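4.2 Comparing two hands with the wrist camera

Use this procedure when you want to try the Pliller hand against a second hand on the same objects.

1. Set the grip force of both hands to 60 percent in the Trondaveo controller.
2. Open and close each hand 5 times with no object.
3. Start the wrist camera and check that the fingertips are visible in the picture.

Caution: Keep your own hands away while the arms are enabled.

4. Give a soft or crinkled object to the second hand first – it shows quickly if the force is too high.

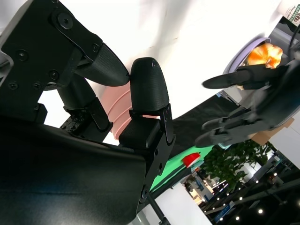

5. Repeat with the other hand and save both logs under the same test name.

Note: A bright background can make the picture too white. In this case, lower the exposure before you repeat step 3.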